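Guthrie Small Props: Table Set Gallery
Filed under Tabletop, Plastic, Seasonal

The Guthrie prop room keeps its small items in sets, and each set has its own gallery page. The set on this page is listed as Table 84. It consists of a mug, a plate and two toy pumpkins. The gallery is meant for checking color and shape before an item is requested. Dimensions are not given here and should be taken from the stock sheet.

Colors on a screen shift with the display. The names used on this page are the ones in the stock sheet: light blue for the mug, lavender for the plate, orange and cream for the pumpkins. Requests that use other names (sky, lilac, harvest) get matched to the wrong bin and come back late.

The mug and plate were bought in as plain stock from Clonder and carry no pattern. They are plastic and are for display only. Do not use them for food or hot drinks, and do not put them through a dishwasher. Wash by hand in warm water with a drop of dish soap, rinse, and let them dry upside down on a rack. Scouring pads leave marks on a matte finish that cannot be polished out.

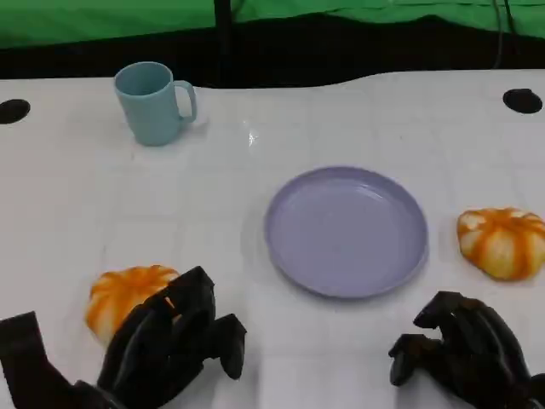
Glare is the main difficulty with the glossy white top. A lamp placed high over the middle of the table puts a bright spot on the surface, and the spot moves with the viewpoint. Moving the lamp to one side lowers it. Covering the lamp with diffusion cloth lowers it further but softens the shadows under the items, and some users want those shadows kept so that the objects do not seem to float. The prop room supplies diffusion cloth on request. It does not supply lamps.

The round holes near the back of the table are part of the top and stay open. Small items should be kept well forward of them. The table can be requested with the set or without it. Without it, the four items fit in one tray.

Green cloth is stored on a roll. Fold lines show clearly under side light, and a folded cloth should be hung overnight before use or steamed from the back. If the background is going to be replaced later, small wrinkles are usually acceptable. Deep folds are not, as they read as a second, darker green. Cloth from the Raron roll and cloth from the Liment roll are not the same shade and should not be mixed in one setup. The Raron roll is the brighter of the two.

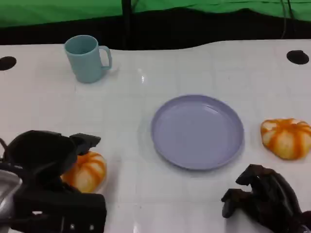
Table 84: light blue mug, lavender plate, striped toy pumpkins. White top, green cloth behind.

Notes on the items

Mug. Light blue, matte, with a loop handle. The sides taper slightly toward the base. The finish gives very little shine, so it can be placed closer to the lamp than the plate can. Skin oil shows on it as darker patches. Wipe with a damp cotton cloth.

Plate. Round, lavender, with a raised rim. The inside of the plate is shinier than the mug and picks up reflections. Fine scratches show first in the flat area. Store plates with a sheet of paper between them, even for a short loan. Lavender against bright green can pick up a green tint along the rim. Moving the plate forward, away from the cloth, usually clears it.

Pumpkins. Small toy pumpkins, ribbed, with orange stripes. They go out as a pair and are booked as one line. The light parts are listed as cream. Under a cool lamp they look closer to white, and under a warm lamp closer to yellow, so test before matching them to other seasonal items. A pumpkin of this shape can rest level or at a slight tilt. If the position has to be repeated, mark it with a small piece of low-tack tape under the item and remove the tape the same day.

Stock and loans

The tabletop section holds 1,539 items. Of these, 300 are in the plastic group, and 68 are in the seasonal group, which includes the pumpkins. Seasonal items can be booked all year. The busiest month for them is July, when fall sets are being put together, and bookings for that month should be made early.

Quote the set number on the request form. Single items can be borrowed from a set, but the rest of the set is then held back until the item is returned, so ask first whether a loose duplicate is in stock. Mugs generally have one. Plates in this color do not.

Pickup is at the side door of the Guthrie building before 4 p.m. Check each item against the packing slip at the counter. Existing scratches, chips or stains should be written on the slip at that point. Returns go to the same counter, clean and dry, with the tape removed.

Previous set: Table 83, gray bowls
Next set: Table 85, glass jars with lids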